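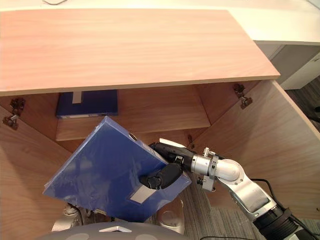

FEATURES / MACHINES AT WORK

Technology > Robots > Long Reads

Print this article | E-mail this article

Putting Things Away

Are the robots ready for the dull jobs yet? We went to Kemwood to find out, and came home in two minds

2018-10-28

My mother kept her household papers in a row of binders, and every February she took them all down, put them in order and shoved them back again, grumbling the whole time. I thought of her more than once at Kemwood, where the people at Skavelex have been trying to get a robot to do the shoving back.

If you have never watched a machine put a binder in a cabinet, I can tell you it is slower than you'd like and a good deal more gripping than you'd expect (I had planned to stay an hour and I missed lunch!). There is one arm, silver and white, with black fingers at the end of it, and the cabinet is the ordinary wooden sort with a door on each side. A dark blue binder lies flat on the shelf inside. The arm has a brighter blue one by the side, tilted on the diagonal, and all that stands between it and a finished job is a few inches of air.

Those few inches are where the trouble lives. You and I would give the thing a turn of the wrist, feel it bump the wood, and slide it in while talking about something else. A robot has to work out where the binder is in its own grip, where the shelf begins, and how far the doors stick out on their hinges. Then there is the plastic cover. It's shiny, it throws the light back, and shiny, see-through surfaces have been giving robot eyes fits for as long as there have been robot eyes.

I asked how many times they had run the job, and the answer was 100 for this cabinet alone, with more to come once they change the furniture. I was given no score to print, and I rather liked them for that. What I did get was a long and cheerful account of the ways a binder can go wrong - corner first into the shelf, say, or flat on the carpet with a slap that makes everybody in the room look up.

It is a different story over at Mendes, the parts packer across the river, where I spent the following morning. The machines there lift the same carton from the same spot all day long, and they are wonderful at it. Move the spot by the width of your hand, though, and the line stops until somebody comes over. The firm has been boxing things up since 1823, so it has seen a few miracle devices come through the door, and the mood on the floor was friendly but not what I'd call breathless.

Hirari, which hopes to sell a tidying robot for the home, has 2030 written on its plans. I asked whether that meant a machine that could empty my dishwasher, and was told it meant a machine that could empty a dishwasher, which gave me something to think about on the drive home. My own has a bent rack and a lower drawer you have to lift with your knee.

So, can they do the chores yet? Some of them, some of the time, if you're patient and leave the furniture where it was. I'd still put my own binders away this February - and I expect I'll grumble about it.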